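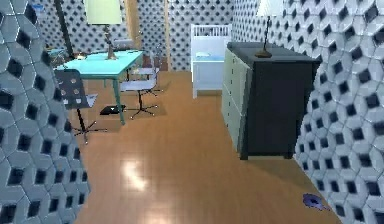 Rosalba Benedetti thinks we should drop the desk room from the test set, because a robot that can get around office chairs in a simulator still hasn't met a real one. She wrote that under my last post, and I've been chewing on it.

I'm keeping the room. Our club can't meet in the lab until spring, so simulated rooms are what we have. The task is simple: start in the aisle, get past the desk and the dresser, and stop at the crib. Torno, our planner, has run it 756 times since October. It fails 22 times, nearly always at the chairs. The star bases are low and the planner treats the space between the spokes as open floor.

Sowerby wants to fatten the obstacle map. I tried that last night and the robot refused to go near the desk at all — safe, but useless. Next I'll try a separate layer for anything close to the floor. That should also help with small items like the purple one on the planks by the right wall.

The wall pattern stays too. It's ugly, and it gives the depth code something to work on.

We have 4 rooms left to build before the contest. If anyone wants to take one, leave a comment.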